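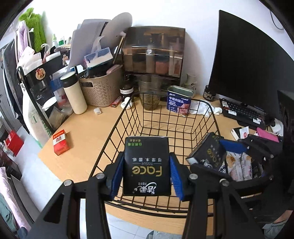 Elsie Sugden asked me before we started whether you lose anything when you take the robot out of the teaching altogether and just do the job yourself with a pair of grippers in your hands. Good question, and it's pretty much the whole talk, so hang on to it, Elsie, and shout if I haven't got there by the end.

(Wait for people to sit down. Water.)

So, hi everyone! I'm going to talk about showing a robot a task, and the two ways I've done it over the past while. One is remote control, where you sit at a rig and drive the arms. Ours is called Nordin. The other is by hand, with the grippers you saw as you came in, and we call that setup Sketitz (please don't ask me how to spell it, I still check).

The task for today is the dullest one I could find: tissue packs, snacks and a wire basket on an ordinary cluttered desk. Pick up a pack, get it over the basket, let go, do the next one. You do this at home without looking.

A word about tissue packs. They're soft! You squeeze one and it changes shape, and the corner you were planning to grab goes somewhere else. With my own fingers I fix that without thinking. With two ridged pads I have to come in square and close slowly, and the first afternoon I was hopeless at it.

(Slow down here, I always rush this bit.)

Remote control first. On Nordin I recorded 58 good runs in a day, and my shoulders knew all about it. You can't feel the pack, so you watch, and you stop, and you watch some more. Then the robot learns your stopping. We had a policy that paused over the basket every single time, as if it had left the stove on, and that was me! That was my pause.

By hand I got to 200 runs, same desk, and I was home for dinner. The motions are quicker and they look like a person doing a chore. But here's the catch, and Elsie, this is your answer, or half of it: my wrist will do things the arm can't. I reached around the back of the basket, I twisted, I leaned. When we replayed the runs on the Clodach arm, 110 of them went through and the rest hit a joint limit or asked for a speed it didn't have.

(If someone asks about filtering: yes, we throw those out before training. Floltomis does the check overnight.)

Things I'd tell you if you're starting next week. Practice for an hour and keep none of it. Leave the clutter on the desk, jars and papers and all, and move it about between runs. Decide which hand goes first over the basket, because mine kept meeting in the middle. And keep some of your fumbles, the ones where you drop the pack and go back for it, so the robot sees what going back looks like.

The other half of the answer is that I still use remote control for 3 of our tasks, all of them the kind where the arm has to squeeze past something. I'd rather find out it doesn't fit while I'm driving.

(Switch to the replay clips. Sound off. Questions after the second one.)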